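Jomik Mail Mover: your questions

I wrote Jomik to get my own old mail off a dying laptop, and I still answer every question myself. These come up the most!
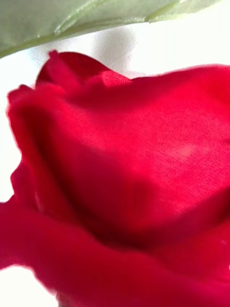
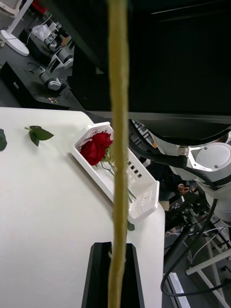
Which mail files can it open?
MBOX and EML for now. I'm working on PST (please be patient with me).

Is there a size limit?
The free version handles up to 168 folders. The paid one has no limit, and my own archive has 218.

Will it touch my original mail?
No, it only reads it. Copies go into a new folder called Stustgate, and you can rename that.

Can I use it on two computers?
Yep, one key covers 2 machines. Write to me if you've swapped one out and I'll reset it.

Why are my attachments missing?
Check that "Include attachments" is ticked on the second screen. I keep meaning to turn it on by default.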